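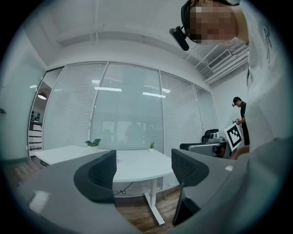
Photo: Zenar Workplace Services

Furniture and Plants: Guidance for the Office Refresh

The refresh of the Dinley building continues this November with the smaller offices along the glass partition walls. Staff in these rooms are asked to read the following notes before their furniture is reviewed. The work is being carried out by Workplace Services together with Ridine, the supplier selected for desks and storage, and covers 762 workstations across the site.

Desks

The white L-shaped desk remains the standard for individual offices. Its curved top and rounded front edge suit rooms in which people pass close to the work surface, and the metal leg frame leaves most of the floor open for cleaning. Existing desks in sound condition will be kept. Tops with chips, lifted edges or deep scratches will be replaced, and the frames will be reused wherever the fittings allow.

Desks may be turned to face either the door or the partition. Requests to turn a desk should be made before the review, as the position of the floor outlets limits what can be done in several rooms on the east side. A clear path of at least one chair's width must be kept between the desk and the door.

Cables

Loops of cable hanging beneath a desk are the most common item noted in the reviews completed so far. They catch on shoes and chair wheels, and they make the plank floors difficult to clean. Each office will be offered an under-desk tray and a set of reusable ties. Staff who prefer to fit these themselves may collect them from the supply room on the second floor; all others will have them fitted during the review. Please do not tape cables to the desk frame. The adhesive marks the white finish and is slow to remove.

Plants

Plants are welcome on desks and will continue to be so. A broad-leaved plant toward one end and a smaller spiky one nearer the glass make a pleasant arrangement and leave the middle of the desk free for work. The Gebremichael Fund has again provided a grant of $3,000 for greenery, of which $1,000 is reserved for replacement pots and saucers. Offices without a plant may request one small and one medium plant while supplies last.

Every pot must stand on a saucer or in a closed outer pot. Water that reaches the desktop should be wiped up promptly, and care should be taken near power strips. Plants placed close to the partition should be kept a hand's width from the blinds, so that the slats can be raised and lowered without catching the leaves. Plants left behind when an office changes hands will be moved to the lounge on the ground floor.

Glass partitions and blinds

The white horizontal blinds on the partition walls are to remain in place. They may be opened or closed as the occupant wishes during the day – the only request is that they be left lowered with the slats open at night. Paper, film and adhesive hooks should not be attached to the glass or to the thin uprights between the panels. Reflections from the ceiling lights can be troublesome in some rooms, and in most cases closing the slats slightly or turning the monitor a few degrees is sufficient. Where it is not, the lighting can be adjusted on request.

Floors

The wooden floors will be cleaned room by room once the desks are in their final positions. Boxes, bags and spare chairs should be off the floor by 5 p.m. on the day before cleaning. Felt pads will be supplied for any item of personal furniture that does not already have them.

The schedule for each corridor is posted beside the elevators. Questions and requests may be sent to the Workplace Services desk, which is open from 8 a.m. to 4 p.m.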